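4.3 Cleaning the Dimura Floor Scale

Clean the platform and display every Tuesday, and before any calibration check. The work takes one operator. Do not clean the scale while a load is on the platform.

1. Press and hold OFF until the display goes blank.
2. Unplug the power adapter from the wall outlet.
3. Lift the platform cover straight up and set it aside.
4. Brush dirt away from the four load cells. Do not press on them.

CAUTION: Do not use compressed air or a pressure washer. Damage from either is not covered by the Jerngate service plan.

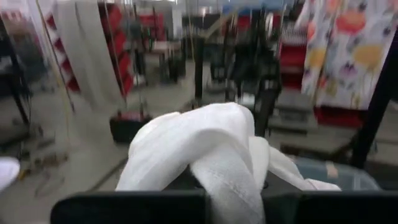 The platform cover and the display housing are cleaned separately. Use a mild detergent diluted in water for both. A plain white cloth with a matte surface, like the one shown bunched up, is suitable; open it out and fold it into a flat pad before wiping. Do not spray liquid at the display.

5. Refit the cover and reconnect the adapter.
6. Switch on and wait 17 seconds for the zero reading.
7. Place the 200 lb test weight at the center of the platform and record the result in the maintenance log.

NOTE: If code 448 appears, the cover is not seated. Repeat step 5. If code 536 appears, take the scale out of use and see Section 6.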